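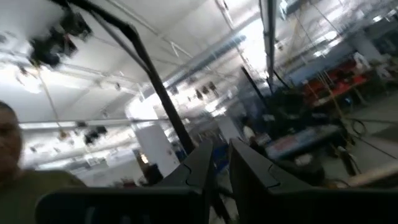
Ticket 606: my book reviews keep losing their endings
Status: open
Opened Dec 9, 2020

Hi all, I run a little book blog (mostly historical novels, with the odd thriller when I need a break) and I post my reviews to Lovar at the same time as they go up on my own site. I love Lovar, I really do, but something is eating my reviews and I'm going a bit batty!

What happens is this. I write the review in Cinero, paste it into the Lovar review box, give it my stars and press Publish. It looks perfect. Then I come back later and everything after the second paragraph is gone. The star rating stays and so does the thank-you line to the publisher, but my whole verdict has vanished, and so it reads as if I got bored and wandered off. One author has already written to ask whether I finished her book. I did, and I cried at the end of it!

It's happened to 9 reviews so far, all posted since October. Older ones are fine.

What I've tried:

Logging out and back in. No change.

A different browser. Same thing.

Pasting the review again using Edit. It holds for a bit and then goes short again.

Typing a review straight into the box with no pasting. That one stayed whole, but my reviews are long and I don't want to write them all in that tiny window.

Taking out the blurb, in case there was a limit on length. The shorter version got chopped too, and in the same spot, right after the line where I say who sent me the book.

Mulcahy Books sent me four titles this fall and they want links to the full reviews, so I'm a bit stuck. I can send you the originals if that helps, I keep everything.
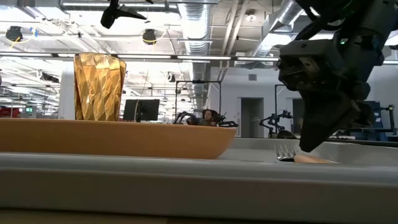
Leonor Vilela: Thanks for such a clear write-up. Could you look at that thank-you line for me? If there's an ampersand in the publisher's name, or curly quotes around the title, try swapping them for "and" and straight quotes, then save again. We changed how pasted text is cleaned up in October and I suspect it's tripping there. Please leave one of the short reviews alone so I can look at it.

Oh, interesting! I went and checked, and yes, all of them have curly quotes around the title, Cinero puts them in by itself. Two have an ampersand as well. I've changed the quotes on five of the reviews and saved them, and I've left the one for Flallo exactly as it was so you can poke at it.

Update: the five are still whole this morning, verdicts and all. The Flallo one is still short. I'll fix the others tonight, apart from that one, so please tell me when you're done with it.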